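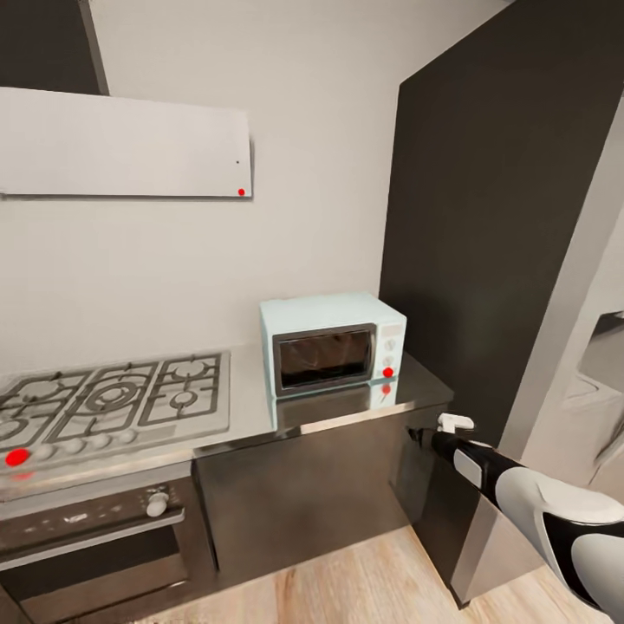 Products Kitchen Task Suite Downloads Support Contact

Praltano Kitchen Task Suite, release 4

The Praltano Kitchen Task Suite is a simulation package for testing robot arms on household kitchen chores before any hardware is bought or installed. It supplies a furnished kitchen, a set of defined tasks, a scoring tool and a library of recorded attempts. It is sold to integrators, appliance makers and university groups.

What it tests

Tasks are grouped by appliance. The cooktop group covers turning a single knob to a set position and returning it to off. The microwave group covers opening the door, placing a dish, closing the door and setting a dial. The hood group covers switching only. Oven tasks require the arm to pull the handle bar through its full travel and release it without contact between the forearm and the door glass.

Control points on the cooktop, the microwave and the hood can be shown with red markers. Markers are a display layer and can be switched off in the viewer. Scores obtained with markers visible to the policy's camera input must be reported separately.

Current results

The suite ships with a baseline policy, Jidia, trained on the 3089 recorded attempts in the library. Of these, 1687 are complete successes and the rest are kept as labeled failures. Jidia is reliable on one-step tasks when the appliance stays where it was during training. Shifting the microwave along the counter lowers the score, and rotating it lowers the score further. Chained tasks remain the weak area. An arm that opens a door and sets a dial correctly as separate tasks will often fail when asked for both in order, usually because the first motion leaves the wrist in a poor position for the second.

We do not consider any policy tested so far ready for unattended use in a home. A passing score in the suite is a reason to go on to bench testing. Heat, grease, steam and spilled liquid are not modeled, and knob friction is a fixed value that can be edited per appliance.

Specifications

Tasks: 80
Scene: one kitchen, fixed cabinets, movable countertop appliances
Arm: single, with two-finger tool model; other arms by import
Knob and dial resistance: adjustable
Door hinges: adjustable resistance and stop angle
Scoring: per step and per task
Output: joint log, contact log, rendered video

Bench kit

The Plelska bench kit is the physical counterpart for the knob and dial tasks. It consists of a countertop section with replaceable control panels and a torque sensor behind each shaft. Kontogiannis handles assembly and calibration. Kits ordered before August include one spare panel.

Licensing and support

Licenses are issued per site and include updates within the release. Users of release 3 can move their saved scenes with the converter in Downloads; custom hinge settings have to be entered again. For licensing, contact Yasmine Tawfik. For questions on scoring or task definitions, contact Nesma Benmoussa and attach the contact log.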